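Why Doesn't a Table Fall Over?

January 3, 2020

Have you ever leaned back on your chair at school and been told to put all four legs on the floor? Me too. I got told off for it so often that I started wondering why chairs stay up in the first place, and I never really stopped wondering. So today I want to talk about legs. Furniture legs, mostly, with a cow thrown in.

Let's start with a pencil. Try to stand one on its pointy end. Go on, I'll wait! It falls over every time, doesn't it? Now stand a mug next to it. The mug just sits there looking pleased with itself.

Everything has a sort of middle point where its weight balances. Grown-ups call it the centre of gravity. You can find your ruler's one by sliding it along your finger until it stops tipping. For most rulers it's halfway along, but if you stick a lump of modelling clay on one end, you'll have to move your finger closer to the lump.

Now for the rule. A thing stays standing as long as its balance point is over its base. The base is the bit of floor you'd get if you stretched a rubber band around all the feet. A pencil on its point has a base about as big as a crumb, so the tiniest wobble sends the balance point out past the edge and down it goes. A table has a great big base, and you'd have to give it a proper shove.

A cow is the same, by the way. Four feet, spread out, with a big rubber band shape underneath. You have two feet and a skinny little base, and your brain is busy all day long keeping you over it. That's why it took you so long to learn to walk, and why you wobble when you put your socks on standing up.

Here's a puzzle. Why do some chairs rock even when you're being good? You know the ones – tap, tap, tap all through lunch. I have one in my kitchen and I've folded up a bus ticket to go under it.

The answer is that three feet can always touch the floor together, even a really lumpy floor. Three points always agree with each other. But the fourth foot has to be exactly the right length, and if it's even 2 millimetres short, it hangs in the air and the chair tips back and forth between two of the others. Old milking stools had three legs for just this reason. Barn floors were bumpy and nobody wants to wobble beside a cow.
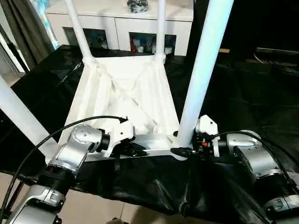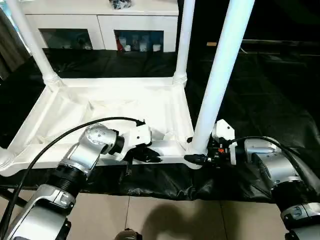

So why don't we make everything with three legs? Think about where you'd sit at a three-legged table. Stretch your rubber band around those feet and you get a triangle, and all the parts of the tabletop that stick out past the triangle are tippy. Lean your elbows there and the soup's in your lap. Four legs give you a lovely wide rectangle, and we put up with a bit of wobble to get it.

There's another kind of wobble too, and this one isn't about the feet. Have you ever pushed a tall shelf and felt the whole thing lean sideways, like it was thinking about lying down? That's because a square is a floppy shape. You can test this yourself.

What you need: 16 paper straws and a bit of sticky tape. Scissors if you want to trim things.

Tape four straws together at the ends to make a square. Push gently on one corner. It squashes into a diamond straight away! Now tape three straws into a triangle and push on that. It stays put, no matter which corner you pick. The only way to change a triangle is to bend or break a side.

Go back to your squashy square and add a straw from one corner to the opposite one. You'll need to join two straws together to make it long enough. See what you've made? Two triangles! Push it now. Much better. Builders do this all the time, on bridges and cranes and farm gates. Once you start looking for that slanting piece, you'll see it everywhere. I counted nine gates on one drive last September and my family asked me to please stop.

With the straws you've got left, try building a little table that will hold an apple. Mine held an apple and then a mandarin, and then I got greedy and tried a tin of beans.

If yours falls down, look at which way it fell. Did the feet slide apart? Did the top twist around? Each one needs a different fix, and you've got plenty of tape.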